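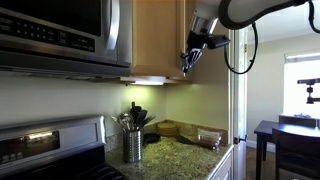 Stove corner, light on under the cabinet.

Sunday, April 30, 2023

Kitchen notebook, Bainbridge house. Spent most of the day on the corner by the stove and I'm so pleased with how it's shaping up! The speckled granite looks different every time I walk past it (green one minute, gold the next), and with the under-cabinet light on you can finally see what you're chopping.

Gwenaël wants the utensils kept in the steel holder against the wall. I was all for a drawer, but I tried his way at lunch and reached for the ladle without looking. He wins. Ladle and spatulas stay out, whisks go in the drawer.

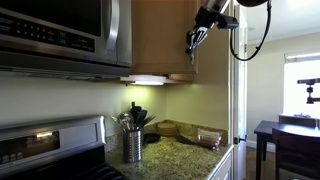 Light readings next, taken on the counter with the old Deno meter. 919 lux right under the fixture, dropping to 100 by the front edge. Big drop, but the front gets daylight until evening so I'm not bothered. Would love to try a warmer tube. Lollow has one for 30 dollars and I've put it on the list.

Wiped down the underside of the microwave too. Greasy job, very satisfying.

Then the upper cabinets. Jars on the middle shelf, the small one next to the tall one, and I love being able to see what's in them through the glass.

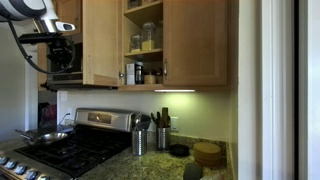

Still to sort: labels for the little jars on the bottom shelf, and whether the knob and the bar handle should match. Gwenaël says leave them. I keep going back and forth, the Brorkeck catalog has 4 pulls I like. Ask him again Tuesday.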